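Facilities Planning, Unit 5: Cables on open floors

Reading: the Cimton handout, pages 2 to 5.

Suppliers like to say a floor box ends trailing leads. I doubt it. The box only moves the socket closer - the slack still has to lie somewhere, and mostly it lies on the carpet.
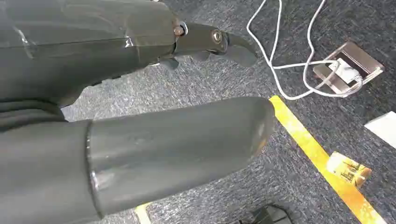 Fig. 1. Two white cables crossing on speckled carpet, leading to a recessed floor outlet box.

Ekolis claims its audit of 311 rooms proves that boxes cut trips. Read the method before quoting it. Rooms with rugs were left out, and so were all the Dewan sites.

Signs and printed cards get the same easy praise.
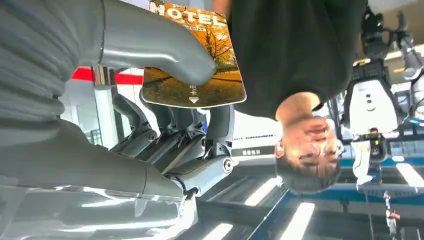
Puvow gave out 1,729 reminder cards and called that a result. Did anyone coil a cable afterward? The report doesn't say.

For April: bring a floor plan with the slack drawn in.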